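Breakfast by machine, eventually

I had been promised toast. The invitation to Rament's open day said that visitors would see "the kitchen of the near future," and I drove 2 hours on the strength of it, having skipped breakfast on purpose.

The near future is in a rented unit behind a tile store. Nipon Paisan, who runs the place, met me at the door and talked fast about learning by example. A person steers the arm through a job, over and over, and the software is supposed to pick up the habit. They had 400 recorded runs of the toast job and wanted 4000. I asked what happens at 4000. "We find out if we needed more," he said, and I liked him for that.

Then we all crowded up to the table. There were engineers from Bauerfeind with their arms folded, and a man from Miron who filmed everything on his phone and asked nothing.

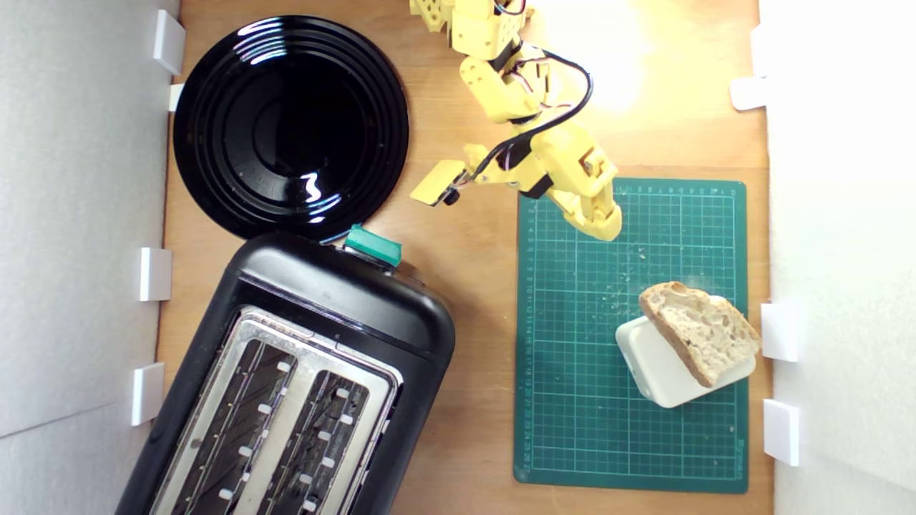
Page last changed: 2 May 2020

The arm is yellow, 3D-printed, with its wiring on show, and it looks like something a bright teenager might build over a summer. I don't mean that as an insult. Cheap is the whole pitch. But look at how much has been done for it before it moves. There is one slice of bread, propped up on a little white dish where a gripper might get at it. The toaster has been turned at an angle. The plate is close by, between white panels that wall off the table on both sides. My own kitchen has never once been this helpful to me.

We got 5 attempts. I won't score them, as Paisan asked us to judge the idea and I said I'd try. I will say that the people around me clapped whenever the bread went anywhere near a slot, and that I was clapping too by the end, which annoyed me.

My trouble is with the word "kitchen." A kitchen has a bag of bread with a twist tie, and a heel nobody wants, and a cat. I put this to Paisan and he said bags were on the list. He plans to show the next version at Skukevent in June, with a different toaster, and he admitted that the different toaster worries him more than the crowd does.

I may go. I'll eat first.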